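Unit 4: Upkeep of the Hand-Held Gripper
Course notes, N. Shirazi
Trenderent Technical Program, Automation Maintenance 2

Read the Unit 3 notes on camera mounting before the lab. Bring the hex key set and the inspection sheet.

4.1 Where wear shows up

The hand-held gripper has no motor. The operator supplies the closing force, so the usual faults are mechanical: play at the pins, worn pads, a mount that has worked its way out of line. Faults build up slowly, and operators tend to correct for them without noticing. A tool that has been squeezed harder each week for a month will still pick up cloth, but the recorded finger opening no longer matches the grip.

4.2 Fingers and pads

The fingers are open struts that give a little under load. Flex each one by hand and let it return. Both should come back to the same rest position. If one lags, check its pins before replacing the finger. Dirt around a pin produces the same symptom as a tired strut and takes two minutes to clear.

Wipe the pads with a damp, lint-free cloth. Fleece and other napped fabrics leave fibers on the rubber, and a coated pad slides where a clean one would hold. Do not use solvent. Replace pads in pairs, even when only one is worn, and write the change on the sheet.
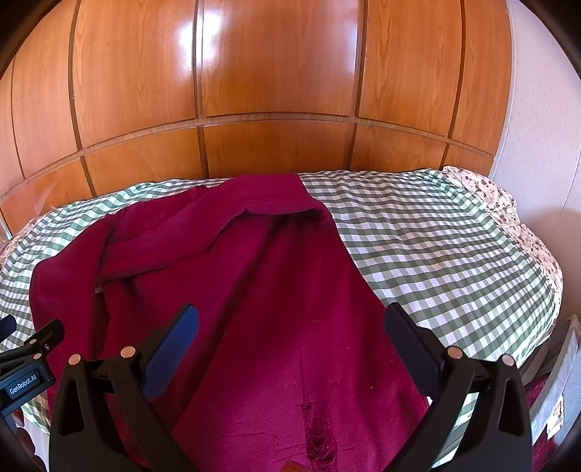 Garment work is done with the fingers fully open on approach. The tool is lowered until the pads are on either side of a fold, then closed in one motion. If the pads meet at the tips first and leave a gap higher up, the pair is out of parallel. Loosen the pad on the side that is off, reseat it, and close the tool on a strip of paper. The paper should drag evenly along the whole pad.

4.3 Mount and camera view

Check the mount screws at the start of each shift. Snug is enough - overtightening strips the thread. With the fingers open, both pads must be in view and sit at matching heights on the left and right. A wide lens bends straight lines near the border, so do not use a wall seam or door frame to judge whether the camera is level. Use the fingers.

4.4 Cycle check

After any pad or pin change, open and close the tool 100 times, stopping at 40 to feel for play. Log the opening before and after. The Hurnora log form has a field for each; leave neither blank.

For the lab: complete one full inspection on your assigned tool and hand in the sheet with the old pads bagged and labeled. The reading is Nowakowski, page 47.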